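打印本页 | 用电子邮件发送

Nidero 人字纹编织绳（米白）与 Lotholm 扁带

先说结论吧，这条绳子我很喜欢，喜欢到每次有人来借我都要多嘴两句。它是我们组里出借率最高的一样东西，办展、拍照、挂帘子、拦通道，什么场合都有人想到它。以前这个页面只有一行字，“米白色绳，可借”，结果每隔几天就有人写信来问到底多粗、能不能剪、能不能吊东西，我干脆一次写清楚，顺便把跟它搭着用的扁带也一起讲了。

绳子是 Nidero 出的，颜色是偏暖的米白，有的光线底下看着像浅米黄。编得很密，纹路是人字形斜着交错的那种，一股一股看得很分明，股与股之间的凹处颜色会深一点，所以远看也不会糊成一根白条。我刚拿到的时候还担心它太“新”，放在旧木头家具旁边会跳出来，后来摆了几次，觉得这个担心是多余的，它比纯白的绳子好搭太多了！

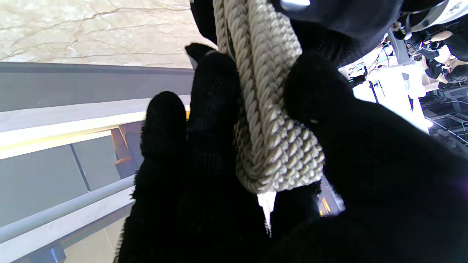
Durkelham 布置与道具组 · 器材页

粗细这件事，我每次都被问到，每次都只能说“粗的，很粗”。它就是一条厚实的绳子，对折以后那个弯会鼓出来，没办法像细绳那样折出一个利落的尖角。想打小巧的蝴蝶结的朋友，请直接去看页尾的细绳，别为难它。但你要是想做一个大一点的、松松垮垮的单结，或者想在窗帘腰上绕一道，它的分量感正好，垂下来的线条也好看。

每条长 200 厘米。这个长度我得多说一句，绕一圈普通的落地帘，打个结，两头还能留出一截垂着；可是要拿来围一整块区域的话，一条肯定不够，你得把几条接起来。接的时候请用我放在袋子里的连接扣，不要互相打死结。上一回有一组同学把几条绳系成了一长串，还回来的时候我坐在地上拆了整整一个下午，指甲都劈了（那几位知道我在说谁）。

我们现在的一套是 6 条，整套购入价 549，借用不收钱，弄丢或者剪短了按套里的份额赔。剪短这件事我特别在意：编织绳一剪，断口马上就开始散，一散就往里跑，很难救。如果你的布置真的需要一段短的，先写信给我，我手边有几截备用的零料，说不定刚好合适。

适合拿来做什么

最常见的是收帘子。绕过去，绳头往下一搭就行，连结都可以不打。其次是做边界，展台前面、楼梯口、签到桌旁边，挂得稍微低一点，让它自然地往下坠出一个弧，比拉得笔直要舒服。还有人拿它当拍照的底子，随手盘几圈放在石材或者布面上，中间摆杯子、摆首饰。我自己偏爱最后这种用法，绳子在大理石上的效果特别好，石头是凉凉滑滑的，绳子是毛糙有纹理的，两样放一起，什么都不用再加。

Kanokwan Wongsuwan 去年九月给 Rivera 厅做入口的时候，把绳子绕成松松的几圈挂在石墙上，底下只放了一盆绿植，我到现在还留着那天的布置草图。她后来跟我讲，诀窍是圈不要绕得一样大，里面的小一点，外面的随它垮下去。我照着试过，第一次绕得太整齐，像五金店的货架，第二次才像样。

不适合的也说一下。不要吊重物，不要拉车，不要给人攀，不要拿去拴狗。它在我们这儿就是一件布置用品，没有做过承重方面的测试，我也不打算做。有人问我能不能挂秋千，不能！户外短时间用没问题，下雨天请收进来，米白色的东西沾了泥水真的很难弄。 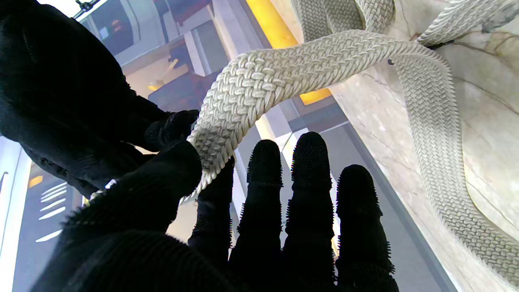
摸上去的手感，我觉得是介于毛巾和帆布中间的东西，不滑，握得住，绕在圆杆上也不太会自己溜下来。弯的时候有一点回弹，刚从收纳袋里拿出来会记得自己盘过的形状，得提前把它抖开放一放。我的习惯是布置前一晚就拿出来，搭在椅背上，第二天早上它就乖多了。要是临时来取，那就用手顺着纹路从头捋到尾，多捋两遍，硬弯也会松下来。别用熨斗，我试过，留下一块压平的亮印，那一条现在只能放在没人看的角落里用。

绳结方面，我推荐几种偷懒的打法。收帘子用对折套环，把绳子对折，绕过帘子以后两个绳头一起穿进那个弯里，拉一下就好了，拆的时候一推就开。挂在横杆上就绕两圈再压一道，不需要系死。你要是习惯用单结也行，请打松一点，编得密的绳子一旦被拽紧，里面几股会咬在一起，越拉越难解。

搭配的扁带

扁带是 Lotholm 的，颜色是带灰的米色，跟绳子放在一起不抢，又能看出是两样东西。它是平的，所以该贴着桌面、贴着箱子走的地方就让它来，绳子负责好看，它负责规矩。我最常用它捆卷起来的桌旗和地垫，捆完还能从边上塞进去一截，不会翘着。

一次外借给 2 卷，松松地盘着放在粉色的塑料篮子里。篮子四边带小方孔，拎起来轻，放桌上一眼能看到里面有没有少东西，我从前用的是带盖的纸盒，盖子永远盖不回去，换了篮子以后世界都清静了。请把篮子也一起还回来，它也是器材！
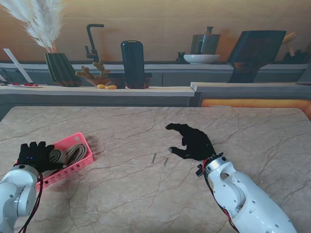 粉色塑料篮与篮中的两卷灰米色扁带，大理石桌面。

收扁带的时候从一头开始卷，卷松一点，不要学人家卷胶带那样勒得死紧，下次展开会一直弹。卷好以后平着放，外圈留一个小尾巴，下一个人找得到头。我见过有人用橡皮筋箍住，时间一长橡皮筋粘在带子上，抠都抠不下来，所以橡皮筋就免了，篮子里放得稳稳的，不需要它。

清洁

绳子脏了先不要洗，真的，先拍。拿到通风的地方拍一拍灰，再用软毛刷顺着人字纹刷，逆着刷会起毛。局部有污渍就用拧得很干的布点按，不要来回搓，一搓那一块就比旁边蓬。借出去期间弄脏了也没关系，还的时候告诉我是什么弄的，咖啡、口红、蜡烛油，我处理的办法都不一样，最怕的是塞在袋子最底下什么都不说，等我翻到的时候已经渗进去了。

扁带好打理得多，湿布擦过摊平晾着就行。晾的时候找块干净的台面，不要挂在有锈的钩子上。

借用办法

写信给器材邮箱，说清楚哪天要、放在室内还是室外、要几条，最好附一句打算怎么用，我有时候能帮你省两条。取件在 Durkelham 楼下的器材间，上午十点以后都有人，还件也在那里。归还的时候绳子请一条一条分开盘，盘成松的大圈，套在袋子里的布条上，不要绕在手肘上缠成麻花，那样会给绳子拧上劲，下一个人一抖开就打卷。

缺了连接扣请直接讲。那个小东西滚到哪里去都不奇怪，我抽屉里有备用的，补一个就好，千万不要拿回形针代替（真的有人这么还过）。

有几个老问题也放在这里。能不能染色？借的不行，想要彩色的可以自己买一条回去染，染成什么样我很想看看，请发照片给我。能不能在上面别卡片？可以，用小木夹，不要用图钉和双面胶，胶留在纹路缝里很难清干净。两条颜色不太一样正常吗？正常，用得多的那条会稍微暗一点，你要是摆在同一个画面里很介意，跟我说，我给你挑颜色接近的。能不能跨周末借？看前后有没有人排着，没有就可以。

另外最近 Rivera 厅那边的活动比较密，绳子经常刚回来就又出去，想整套借的请早点写信。只要一两条的话随时来问，多半都有。

最后更新：九月

打印本页 | 用电子邮件发送

相关器材
Nidero 细编绳（适合小结与吊牌）
Lotholm 扁带，单卷外借
连接扣与布条替换包
桌旗与地垫收纳说明
Rivera 厅入口布置：可借物品清单
落地帘与横杆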